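Lokura Desk with Raised Shelf – three months in

I'd been working at the end of the dining table for longer than I care to admit, so when the spare room finally came free I treated myself to a proper desk. I went for the Lokura from Fundent, which cost me £276 including delivery from their Plalbridge warehouse, and I've now sat at it most days since early spring.

It arrived in two very heavy parcels. The instructions run to 13 steps and are mostly drawings, and good clear ones too, though I'd get a second pair of hands for lifting the shelf into place (my brother-in-law was bribed with a bacon sandwich). Allow yourself an afternoon, and don't tighten anything fully until it is all standing square.

What I love most is the colour. It's a lovely warm honey shade with a nice grain to it, and it makes the room feel far cosier than the grey thing I had at work for years. My mouse glides over the bare top perfectly well – I do own a mat, but I seldom bother with it. The shelf is a good generous width and has swallowed all the odds and ends that used to live around my keyboard.

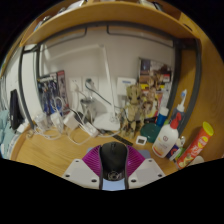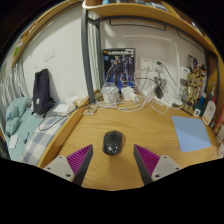
The desk in daily use, with my little black mouse on both.

Now for the grumbles, and they are small ones. There is no cable tray, and with chargers, a power strip and a lamp all wanting a home, the back of the desk gets into a dreadful tangle. I've bought a Segura cable box to tidy the worst of it and will get round to fitting it one of these weekends. I'd also have liked a drawer, even a shallow one, for pens and the bits from my model kits, which do tend to wander.

The top wipes clean with a damp cloth, and so far a spilt tea and a dab of model glue have both come off without leaving a mark. There's no wobble either, even when I'm typing crossly.

Four and a half stars from me, and I'd happily buy it again. If Fundent ever bring out a matching drawer unit, I'll be first in the queue.

Wayne Haslam
July 6, 2023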